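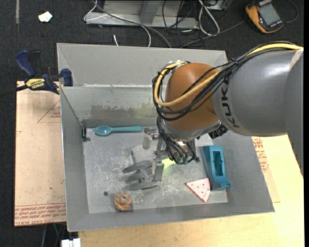
## Proposed change to away ticket allocation, Skarstead fixture

**Supporters_Liaison_Todska**
Members are asked to submit comments on the proposed allocation for the away match at Skarstead in December. The host club has offered 300 seats in the north stand. Under the present rules, 144 of these would be reserved for season ticket holders with full loyalty points, and the remainder would go on general sale to members at 9:00 a.m. The proposal would place all 300 on loyalty points. Replies in this thread will be forwarded to the club before the next supporters' meeting.

**eastterrace_row_m**
I wish to record my objection. The club has 1,896 registered members, and a large share of them joined within the last two seasons. Under a points-only system those members would have no realistic prospect of attending an away match of any importance. They pay the same membership fee as the rest of us.

**Szu-yu Chang**
I support the proposal. I traveled to Andrade in the cup, when the attendance was poor and the result was worse, and I did so partly on the understanding that such trips would count toward matches like this one. The general sale for the Ilach fixture closed within minutes, and several members who had attended every away match that season were left without a ticket.

**eastterrace_row_m**
With respect, the Ilach sale was affected by a fault on the ticketing page. It should not be used as evidence against general sale as such.

**Szu-yu Chang**
The fault was corrected before my group attempted to purchase. I accept that others may have had a different experience.

**halfway_line**
May I ask whether the points total includes league matches only? The membership booklet says one thing on page 2 and the website says another.

**Supporters_Liaison_Todska**
League and domestic cup matches both count. Preseason friendlies do not. The booklet is out of date on this matter and will be corrected.

**northbank_secretary**
Our branch discussed this and did not reach agreement. A majority would accept a points system for most of the allocation, provided that a number of seats were held back for a ballot open to all members. The branch also asks that tickets returned by points holders be offered through the same ballot — at present they appear to be reissued privately.

**eastterrace_row_m**
I could accept a ballot. I remain opposed to the proposal as written.

**Szu-yu Chang**
A ballot would be acceptable to me only if the number of seats were fixed in advance and published.

**Supporters_Liaison_Todska**
The branch's suggestion has been noted and will be forwarded with the other comments. Returned tickets are handled by the box office, and I have requested a written account of the procedure. The thread will remain open until noon on the day of the meeting.

**halfway_line**
Thank you for the answer on points. Will coach travel be sold with the tickets or separately?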